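Nendlow Breakfast Table

Welcome, and thank you for stopping by! Nendlow is a small set of pictures of everyday breakfast food on a plain white table: bread, fruit, a round pink plate and a woven brown basket to put things in.

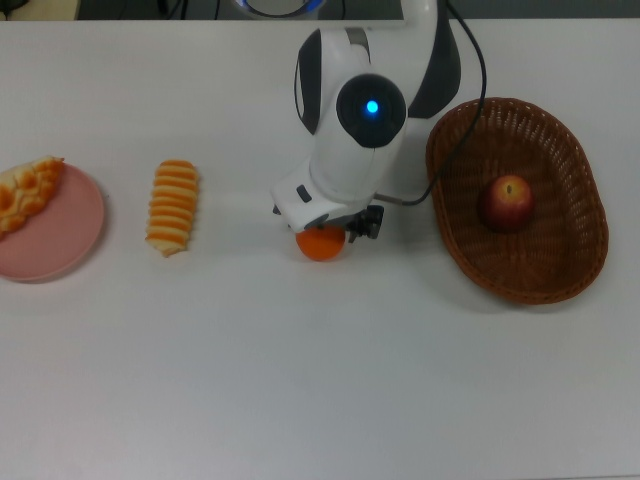
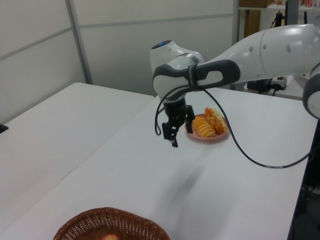
There are 300 pictures in this release, 60 of them set aside for testing. Labels are kept simple (bread, fruit, plate, basket), and I went over every one again in February with a pot of tea beside me.

If you find a wrong label, please do write and tell me which file it's in. I'm always glad to hear from people who use these.

Kept by Sivaprasad Shetty
Last updated Monday, August 31, 2026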